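About Widuton

Widuton is a small language school on the top two floors of the old Skinner building in Retholm. We teach Czech, Spanish, Portuguese and English to adults, mostly in the evenings, and we love it!

Paloma Dvorak started the school with one borrowed room and a class of seven (two of them are still with us, now on their third language). These days we have more than 200 learners a year and 12 teachers, all of whom live close enough to walk or cycle in.

Groups stay small and lessons last 60 minutes. You'll be talking from the first evening, mistakes and all – ordering soup, complaining about the bus, telling someone about your sister. Grammar comes along as you need it, and there's a proper course book for people who like one.
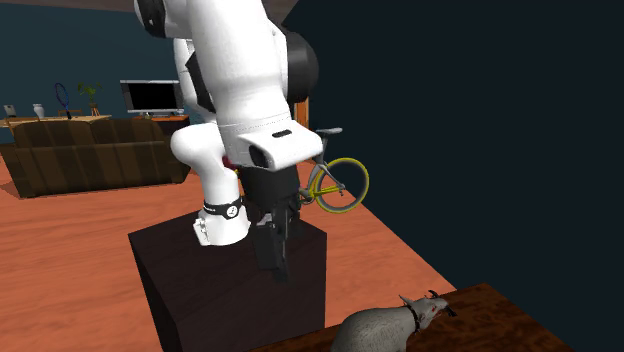

White arm, black gripper, wooden floor: a simulated living room.

Every August we run Tanovine, our summer week of films, cooking and far too much singing. Friends and family can join in, even if they don't speak a word yet.

New to all this? Come and sit in on a class first. It's free, you don't need to book, and the kettle is by the door on the left as you come up the stairs.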